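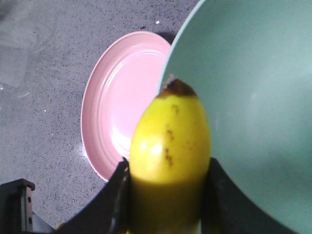 Drakberg 436 Carving Bench

Item no. 436
Price: £1,379 including VAT
Availability: made to order, next despatch October

The Drakberg 436 is a standing bench for wood carvers working on masks, panels and small figures. It is built at the Wurkdale works and supplied to studios, colleges and private workshops. The bench weighs 56 kg and may be bolted to the floor where heavy mallet work is expected.

The top is made from solid beech, finished with two coats of oil. It should be oiled again once a year, and more often if the bench is kept in an unheated shed or near the sea.

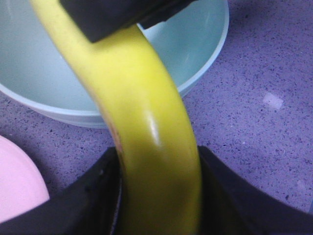
The front vice opens to 400 mm and is lined with cork on both jaws, so that finished surfaces can be held without marking. A second row of dog holes runs along the back edge for panels and relief work. Round and square dogs both fit.

Height is set by four threaded feet. Customers are asked to state their elbow height when ordering, as the legs are cut to suit before the bench leaves the works and cannot be exchanged afterwards.

Supplied with the bench
Four bench dogs
One carver's screw with wing nut
Hex key and fixing bolts
Tin of bench oil

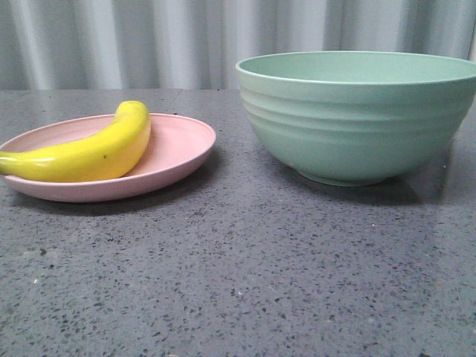
The tool rail is sold separately. It fits either end of the bench and holds gouges upright, with the edges facing away from the carver. Owners of the earlier Bolska bench should note that its rail does not fit the 436 — the bolt spacing is different.

Delivery and assembly

Benches are sent by pallet to the kerbside. Two people are needed to lift the top on to the frame. Returns are accepted within the usual period, provided that the top has not been drilled or cut.

Customer comments
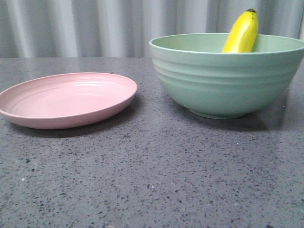
Maruyama Carving Studio writes that the vice holds a cedar blank firmly even during adze work, though the handle was stiff for the first month and needed a little wax. The studio would also have liked the tool rail to be included at the price.

Replacement cork linings, feet and vice handles may be ordered from the spare parts page. Please quote the item number.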